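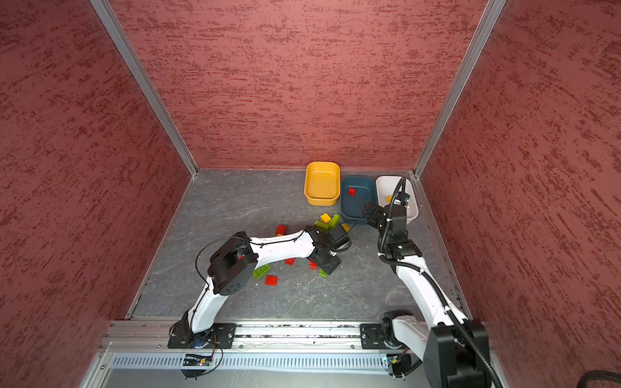

Overhead view of the cell, both arms on the front rail, three bins at the back.

Why does my policy do great on brick sorting until I swap the walls?

Posted by Ilango Rajan
Last updated: 7/23/21

Hi all, first post, so go easy on me. I've been trying to reproduce the background randomization result from the Thevar paper on our two-arm setup at Pavarport. The task is plain sorting: toy bricks on the floor, bins along the back wall, both arms can reach in. I trained by imitation on 677 teleoperated demos, all recorded back in April with one set of wall panels.

With those same panels I get 80 percent of bricks into the right bin, which I was thrilled about. Then I put in the red streaky panels and it fell to 35. Same checkpoint, same lights, same bricks! The paper says color jitter on the training images should cover most of this. I'm using their jitter settings exactly as printed. The misses are nearly all red bricks, if that helps. The arm hovers, drifts a few inches and closes on air.

Is my jitter broken or am I misreading the paper? I'd love to not re-record everything.

Ajith Kurian

I went through almost the same thing last year, so I feel your pain. Go back and read the appendix. The main text talks about color jitter, but the runs behind the big bar chart also had the walls masked out and filled with random textures. Jitter shifts the whole picture at once, so a red brick and a red wall slide around together and your policy never has to learn to tell them apart. Texture fill is the part that gets you there, at least it was for me.

You don't need new demos. Your overhead camera is fixed, right? Then draw the wall mask once by hand, and fill it with a different texture for each episode. I pick one per episode and hold it, because changing it every frame made my training loss go nuts. Watch out where an arm passes in front of a wall. If you paint over the gripper you'll teach it something weird, so segment the arms first and paste them back on top. I used the joint angles and a rendered model for that and it was good enough (a bit ragged along the cables).

Two more things. Check whether you have wrist views going in too, since the overhead mask does nothing for those. And please report results by brick color! One overall number hides exactly the thing you're seeing. I'd also run more than one seed before believing any of it. Mine swung by around 12 points between seeds and I'd already told my boss the good one.

Bravedeck

just use more demos. or blue walls lol

Zenditz

+1 to the texture fill. Haven't tried it with two arms, only one, but it fixed the hovering for me. Didn't do much for bricks touching each other, those still fail and I don't know why.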